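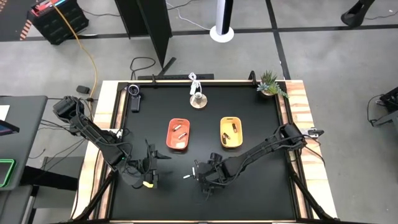 Page last changed: Saturday, April 4, 2020

Rornstead Shared Workshop
Opening-up safety checklist, with comments

I've rewritten the sheet again, and I'm rather pleased with it! The old one had 40 lines and people were ticking straight down the margin without looking up. I did it myself in January, on a morning when the side door was bolted from the inside, and I'd ticked "exits clear" before I'd even put my bag down. So this one is shorter, it goes in the order you walk, and there's room for comments under every line. Please use the room. A tick tells me you were there, a comment tells me what you saw.

Mark each line OK, FIX or STOP. OK means carry on. FIX means it can wait for the week's list but must be written down. STOP means the thing gets a red tag and stays out of use until Nivaldo or I have signed the tag off.

The comments below are from the last full walk-round, done by me (Lieselotte Tiedemann) and Nivaldo Seixas, with a few added afterwards by others.

1. GETTING IN AND OUT

1.1 Front door opens fully and stays open on its hook
OK
Comment: New hook is lovely. The old one let go if you so much as sneezed.

1.2 Side door unbolted, opens outwards with one push
OK
Comment: Please try it with your hip or elbow, as if your arms were full. If it needs a shoulder, mark it FIX.

1.3 Route between the two doors clear to its full width
FIX
Comment: Three lengths of skirting leaning by the sink again. They look tidy and they slide. Moved to the rack. L.T.
Comment: Those were mine, sorry. Labelled now. Raphaël

1.4 Exit signs lit
OK

1.5 Outside step and handrail
FIX
Comment: Rail is sound, step is green with algae. Stiff brush and hot water, no bleach near the planter please! Lindalva's herbs are only just coming back.

2. FLOOR

2.1 Swept, no offcuts, no sawdust drifts
OK

2.2 No leads across a walking route
FIX
Comment: One extension lead run from the wall to the bandsaw side. There is a socket much nearer, behind the pillar, which half of us seem never to have met. I've put a yellow arrow on the wall pointing at it.

2.3 Anti-fatigue mats flat at the corners
OK
Comment: Turn them over once a month. You will be amazed what lives underneath.

2.4 Spills
OK
Comment: None found. The absorbent granules are now in the tub with the blue lid. The tub with the white lid is grout. We learned this in the usual way.

3. BENCHES AND WORK SURFACES

3.1 Run a gloved hand along all edges for splinters and raised screws
OK
Comment: Glove first, every time, even on a bench you know well. Nivaldo found a split on the assembly bench last autumn and it was long enough to go through a sleeve. Sanded and waxed since, and it has held up beautifully.

3.2 Bench does not rock when leaned on at each corner
FIX
Comment: Assembly bench has a slight rock at the window end. Folded card is not a repair! Adjustable foot on order.

3.3 Vices open and close smoothly, jaws aligned
OK
Comment: The big one has been stripped and greased by Rogério and it now runs like a dream. Do go and have a turn of the handle even if you have nothing to clamp.

3.4 Nothing stored underneath at kicking height
OK

4. FIXED MACHINES

Check these with the isolator OFF and your own padlock on it. Hair tied, sleeves up, rings and lanyards off.

4.1 Bandsaw: guard set close to the work height, blade tension, no missing teeth
OK
Comment: Blade changed by Nivaldo. Old one is taped and in the metals bin.

4.2 Pillar drill: chuck guard in place, table locked, no key left in the chuck
STOP
Comment: Guard is cracked at the hinge. It still swings and it still looks like a guard, and that's exactly what worried us. Red tag on. L.T.
Comment: New guard fitted and tested, tag signed off. N.S.

4.3 Disc sander: gap between table and disc, extraction hose seated
OK
Comment: Hose had crept off its spigot a little. Pushed home and clip tightened. Worth a look every single morning.

4.4 Emergency stops: press each one, confirm it latches, twist to release
OK
Comment: This is my favourite part of the round. Give each button a proper press with the flat of your hand. If you've only ever prodded it with a fingertip, you won't trust it on the day you need it.

5. HAND TOOLS AND PORTABLE POWER TOOLS

5.1 Every tool back on its outline
FIX
Comment: One chisel missing from the board. Found in the sink drainer.

5.2 Plugs, leads and strain reliefs
OK
Comment: Look where the lead enters the tool, and bend it gently. That is where they go. Test stickers are all in date.

5.3 Hammer heads tight, file handles fitted, no mushroomed chisel ends
OK
Comment: Rogério has dressed all the cold chisels. Thank you, Rogério, they are a joy.

6. FIRE

6.1 Extinguishers on their brackets, pins in, gauges in the green
OK

6.2 Oily rags in the lidded metal bin, bin emptied
FIX
Comment: Bin used correctly but not emptied. Rags with linseed oil on them can heat up by themselves, even in a cool room. Lay them flat outside to dry before they go anywhere else.

6.3 Finishes and thinners in the locked cabinet
OK
Comment: Key is back on the Plitside hook. Please sign it out.

6.4 Alarm call point tested
OK
Comment: Rang everywhere, including the loo, where it was faint last time. Raphaël Lacroix moved the sounder and you can't miss it now!

7. FIRST AID AND WASHING

7.1 Box sealed, contents in date
FIX
Comment: Short of medium dressings. Eyewash has 15 days left on it, replacement ordered.

7.2 Soap, paper towels, hot water
OK
Comment: Twenty seconds, everyone, on the way in and on the way out. Barrier cream is by the tap. Lindalva Prado has drawn a marvellous poster for over the sink.

7.3 Accident book in the drawer with a working pen
OK
Comment: Near misses go in it too. Write them up while you're still cross about them, you'll remember more.

STILL OPEN
Step outside side door: brush down
Assembly bench: adjustable foot
First aid: dressings and eyewash
Rag bin: add to the closing-down sheet

Completed sheets go in the grey folder by the front door. If you'd like to do a round with me before doing one by yourself, put your name on the board and I'll bring the torch.

Lieselotte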